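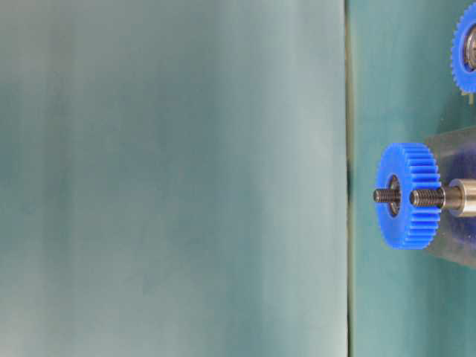
The Ellham fix-it night is back on Tuesday, and I for one can't wait! Hicham Benjelloun is running it again, in the room behind the Tjoa bakery, and he says 42 people have put their names down already. Last June we got nearly 97 things across the tables — mixers, clocks, you name it. I'm hoping to learn more about gears this time, the bright blue plastic kind with a metal bearing in the middle and a threaded stud through it. Kai-wen Chow is giving a short talk on worn teeth at 7 (bring your own if you have some). Doors open at 6:30, two items each please.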